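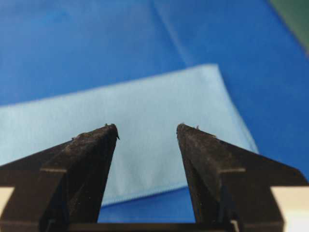
浅蓝那块叠在深蓝的大布上，细看下边有一道细细的亮蓝色线。

居家好物 > 布艺清洁 > 擦拭布 > 使用感受

Dremora 细织擦拭布用了一个夏天，说说我的感受

先交代一下，我家的抹布抽屉以前是个灾难现场。旧T恤剪的、超市送的、买锅搭的，什么颜色都有，一拉开就往外冒。八月份大扫除那天我一口气清掉大半袋，然后就心安理得地下单了（你们懂的，扔东西最大的动力就是可以买新的）。

买的是 Dremora 的蓝色系套装，在 Trillgate 上拍的，小块浅蓝配一块深蓝的大布。大的那块说明上写是垫布，可以铺桌上沥杯子，也可以当擦车布用。我两样都试了，后来基本固定铺在餐桌上，叠衣服擦东西都在上面弄，省得直接在桌面上蹭来蹭去。

先说颜色吧，毕竟我就是冲着颜色买的！浅蓝这块是那种很淡的、稍微带一点点绿的蓝，像游泳池浅水区。没有印花，也没有大logo，素得很舒服。深蓝那块就浓得多，饱和度挺高，两块放一起不会搞混。我家那位分不清擦碗的和擦灶台的，说了多少年都没用，现在规定浅的只碰餐具，深的随便，居然一个礼拜没出错。

手感的话，浅蓝的偏薄偏滑，织得很细，刚拆开的时候我还有点担心：这么滑能吸水吗？结果第一次下水之前确实不太行，擦玻璃杯像在推水，水珠跟着布跑。过了两遍水之后好很多。所以新布到手别急着骂，先洗！包装背面那行小字我是后来才看到的，写得跟蚂蚁一样。

擦玻璃杯是它最拿手的。我有一套高脚杯，以前用毛巾擦完对着灯一看全是毛毛，气得我又重新冲一遍。换了这个以后不掉毛，杯口转两圈就亮了。擦不锈钢水龙头也好用，水印一抹就没。手机屏幕、眼镜我也拿它擦过，还行，不过专门擦眼镜的话还是小一点的布顺手，这块太大，老是拖到镜腿上。

油就别指望了。我拿浅蓝的擦过一次抽油烟机面板，油是抹开了，没抹掉，布上还留了一块黄印子，泡了一晚上才淡下去。重油污我现在还是用厨房纸先吸一遍。

边的处理我要单独夸一下。之前买过 Zaki 家的，颜色也好看，可惜锁边洗了没几次就散线，最后绕在洗衣机滤网上，我抠了半天。这个边上走了一道亮蓝色的细线，角是微微带圆的，洗到现在没散。我一般丢洗衣袋里30度洗，标签上说能洗1,000次，这个我真没法验证，等我洗到那一天估计都搬两次家了，哈哈。

缺点也有，我想到哪说到哪。

一个是皱。布薄，从洗衣机里拿出来晾干之后会有一道一道的细褶，擦东西完全不影响，就是叠起来不够平整。我有点小强迫，会趁半干的时候用手捋一捋，捋完再晾就好一些。深蓝大布更明显，对折的那条印子怎么都下不去，铺在桌上总有一道斜斜的折痕，我已经放弃了。

再一个是掉色。深蓝的头两次洗，水是蓝的。我当时没多想，把一件白袜子一起扔进去了……现在我有一双不太对称的袜子。浅蓝的倒是没见掉。

还有就是买的时候页面做得挺绕，单块、三块装、套装全挤在一个链接里，点进去默认选的是最贵的那个，下单之前多看一眼。我买的时候单块19块，套装算下来划算一点。客服回得挺快，但问到材质就给我贴一大段话，看完我还是不知道到底是什么料，只好当它是个谜。

要不要买？家里玻璃杯多、喜欢把水槽擦得亮亮的，我觉得值。主要是对付油烟和地板的，拿 Brurneo 那种粗一点的格纹布更合适，糙是糙了点，刮得动东西，价格也便宜。我现在是两种都有，抽屉终于能一下子关上了，光这一点我就挺高兴。

周五晚上补一句：刚把全部的布又洗了一轮，浅蓝那几块颜色跟刚来的时候差不多，手感反而比新的时候软了。下一批我想试试他家灰色的，要是有人买过麻烦告诉我一声灰色显不显脏。

读者留言

柚子皮不吃：掉色那段笑死，我的是一条白内裤，已经变成天空色了。

阿宽的厨房：请问大的那块铺桌上会滑吗？我家桌子是玻璃面的。

博主回复：会滑一点点，我家桌面不算光都偶尔跑位，玻璃的话下面得垫个防滑垫。

sunny_0的阳台：灰色买过，不显脏，但是显水，湿了颜色深一大截，看着像没洗干净。

路过的洗碗工：我觉得一般吧，浅蓝的太薄了，拧的时候没什么手感。还是喜欢厚的。

联系我们 | 投稿须知 | 版权所有，转载请注明出处 | 返回顶部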